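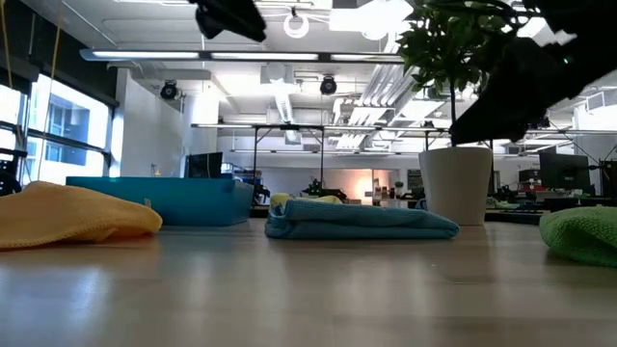
4.2 Grasp selection and arm scheduling

The planner segments each cloth by color, ranks candidate grasp points by local height, and assigns a point to one arm. Both arms share a lock on the center of the table. Replanning runs every 40 ms.
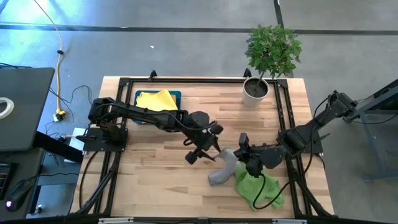 Figure 4. View of the two-arm setup with cloths, tray and potted plant.

Kedir Nigatu objected that a shared lock hides planner latency, and asked for timings with the lock removed. We report both in Table 2.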